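Bradbridge Digital Inclusion Project
Progress report to the Brunden Fund, second quarter

Prepared by Amber Schouten, project coordinator

Attendance

The drop-in at Bradbridge library ran every Wednesday in the quarter, from 10 am until 1 pm, apart from the week the heating failed. We recorded 224 visits from 61 people. The target in the grant agreement was 90 visits, set when we only had the small meeting room, and I would like to discuss a new figure with you before the third quarter starts.

Most people come for help with one thing. The commonest requests were online GP appointments, council tax accounts, and getting back into an email account after a forgotten password. Bus pass renewals picked up in January and have stayed high. Few people want a course as such, and the six-week beginners' course was again under-filled. We have cut it to four weeks and moved it to the afternoon.

Outreach

Harvey Doucette has started home visits for people who cannot get to the library. Referrals come from the district nurses and from the housing office at Bergeron Court. Each visit takes longer than we allowed for, mainly because of travel, and Harvey now groups them by postcode. There is a short waiting list. The lone working policy was revised before the visits began and a copy is attached.

The session planned for Zusora Community Hall did not go ahead. The hall has no broadband – the booking form said it had – and the mobile signal is poor. Ravinder Ross is looking at the school as another venue.

Staffing

Brayden Arsenault joined as a part-time session worker and has finished his safeguarding training. We have 2 vacancies for evening helpers and have advertised both locally.

Equipment

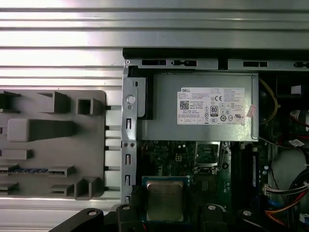
Loan computers are still our weakest area, and demand is well ahead of what we can lend. Laptops go out first and come back last. We have begun taking in donated desktops for people who have room for one, and Brayden checks each machine before it is offered. With a Dell desktop laid on its side and opened up like this one, he can see what is fitted and decide if it is worth keeping. Machines too old to run a supported system go for recycling, and donors are told this when they hand them over. Monitors are harder to come by, and we have asked two local firms if they have any spare.

Budget

Spending is slightly under profile. The underspend is in room hire and we ask to move it to travel, where the home visits have used most of the year's allowance. Shirley Gosselin will send the full figures separately, with receipts.

Next quarter

We will settle the Zusora venue, run the shorter course and fill the evening posts. The feedback survey goes out in the second month, on paper as well as online, and the results will be in the next report.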